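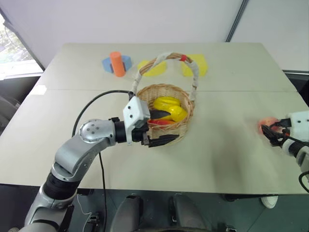 Bosow is a two-armed robot that lives in a shared workshop in Hostholm, and I had wanted to see it since reading its build log last winter, a document that runs to 654 posts and contains more about cable routing than I have ever been told about anything. Its makers use the back rooms of the old Chung building, where the other members do sensible things like bookcases. I had expected welding, or at least noise. When I got to the table the left arm had its black fingertips on the front rim of a wicker basket, one of them down inside next to a toy banana, and the right arm was holding up a small orange-red ball. Four adults were watching this in total silence. I joined them and was immediately as bad as they were.

Getting there

Hostholm is 68 miles from Lunden, where I live, and there's a train that covers most of them. The rest is a bus that leaves from the wrong side of the station, by which I mean the side without the bus shelter. It was December and I had brought the thin gloves. The open day ran from ten in the morning until four, and I arrived at ten past eleven having walked by the building twice. The sign on the door says CHUNG in large letters and under it, on a sheet of paper, WORKSHOP OPEN COME IN PULL HARD.

Entry is free. There's a jar. Coffee is in the front room with the wood people, who had made a real effort: finished stools on display, a lathe demonstration on the half hour, a tray of spoons you could buy. I bought a spoon. I mention it because I feel I gave the wood side less attention than it deserved, and I'd like it on record that money changed hands. The lathe is a beauty and the woman running it let a child stop and start it with the big red button, which I would have paid extra to do.

The electronics corner is halfway down the corridor, in what used to be a cloakroom and still has the hooks. They hang reels of wire on them. A man was repairing a radio there and continued to repair it all day, with what looked like decreasing confidence. Then there's a fire door, and Bosow.

What it does

The job, as it was explained to me, is to put play fruit in a basket and then move the basket. That's the whole job. I asked why fruit and was told that the group had begun with wooden cubes, and that cubes had made everyone overconfident. A cube has flat sides and stays where you leave it. A round thing rolls when a finger nudges it, and a banana has a different width depending on where you decide to take hold of it. The colored blocks at the back of the table are props for a different exercise, which involves stacking, and which I gathered was a sore subject.

The machine learns by being steered. One of the builders sits with a pair of handles and drives the arms through the task, over and over, and everything the joints and cameras do gets saved. Later a program is trained on the saved runs and gets a turn by itself. On open days they mostly drive it by hand, with the occasional attempt by the program so that visitors can have something to be kind about.

I was offered the handles. I have played a good many video games and assumed this would count. It doesn't. The trouble is depth: you are sure that the gripper is over the thing, you close it with great care, and you've picked up some air a couple of inches short. My first attempt at the banana pushed it off the table. My second lifted it for long enough that I said "ha," and then I opened the gripper, because apparently I can't say "ha" and keep my fingers still. A girl of about nine went after me and had it in the basket on her first try. She was asked how and said she just looked at it.
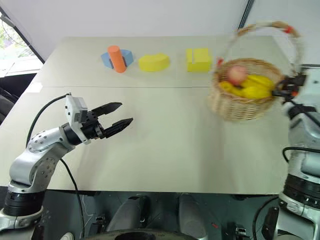

Handing over the basket is harder than filling it. The builders had spent most of the fall on this one step, and they talked about it the way people talk about a kitchen renovation. A basket with a tall handle would seem to be asking to be picked up by the handle. But the handle is curved and slippery under a hard finger, and the load swings, and the swing then argues with the arm. So they took to holding it by the rim, which works until the fruit shifts and the rim turns in the grip. They had tried wrapping things in tape. They had tried going slower, and found that going slower mainly gave everybody longer to watch it go wrong. The current approach is to grip the rim, lift a very small amount, wait, and then lift the rest. The wait was one builder's idea and he was still pleased with it.

I asked the question every visitor asks, which is what it's for. To their credit they didn't say anything about the elderly or Mars. One said it was for finding out whether they could. Another said it was for getting out of the house. A third, who keeps the spreadsheet, said they were 3 years in and he no longer took that question.

The program's turn

At two o'clock the handles were put aside and the program had its go. About a dozen people had come in by then, several of them holding spoons.

The first run was good. Both arms came in over the table, paused, and then one went down and took the ball with a directness I hadn't managed once. It let go over the basket and the ball went in. Somebody clapped, and one of the builders winced, and I understood the wince about ten seconds later when the same arm came back and tried to pick up the place where the ball had been. It did this twice. There was something very familiar in it. I've gone back for my keys like that.

The second run never started properly, and there was a short conversation about a plug. The third run got everything in and lifted the basket clear of the table and held it there, and then it just kept holding it, since the saved runs apparently stop at that point and nobody's demonstration had covered what comes next. One of the builders reached for the keyboard and it came down again. I thought that was a triumph. They thought it was all right.

What I liked best was the logbook, an actual paper one, on a string by the door. Every session gets a line. A fair number of the lines are just a time of day and the word "cable." The arms have cables that loop out from the wrists, and a loop that's too short stops the arm and a loop that's too long catches on things, and I was told that the correct length exists but that it changes. One entry from the summer reads "good day, do not touch anything." The next entry, in different handwriting, records that something was touched.

The wrist cameras

There's a camera at each wrist, and by the window side they'd put up a monitor so that visitors could see what the machine sees. I spent more time at it than at the table. It cured me of several opinions. From where I stood, the fruit was obvious and the room was full of helpful information, such as where the table stopped. From the wrist you get two fingers, a lot of white, and whatever happens to be straight ahead, and you have to be nearly on top of a thing before you learn much about it.

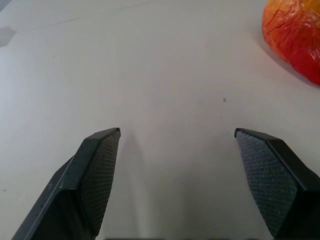 Seen from the wrist: jaws open, something red-orange up in the corner, and a great deal of tabletop.

I hadn't noticed the grip pads until I saw them on the monitor. They have a fine crosshatched texture, and I'm told they are the part of Bosow that causes the most argument. Smooth pads were tried and dropped things. Softer pads were tried and held on to things, including at moments when they'd been asked to stop. The builder who looks after this side of it has a drawer of rejected ones in the cloakroom, labeled by month, and he'll show it to you if you express even mild interest, as I did, and you should allow a quarter of an hour.

Wrist cameras also make you tidy. Any crumb or speck on the table shows up, and one of the builders has got into the habit of wiping the whole surface down with his sleeve before each session. He does it at home now too, at dinner.

If you want to go

The workshop at Chung opens to visitors every other month. Come before noon if you'd like a turn on the handles, as there's a list and the children get to it first. Wear a coat you don't mind keeping on: the heat in the back room comes from one radiator and it's behind the soldering bench. Membership is 8 dollars a week, which covers the tools and a shelf, and they asked me in a hopeful way whether I knew anything about gearboxes. I don't. The coffee is fine and the cake had gone by one.

There's no café near the station on the way home, and the last bus that meets the Lunden train leaves at twenty to five from, again, the side without the shelter. I had the spoon in my coat pocket and spent the wait picking up my gloves with it, one after the other. It went better than the banana.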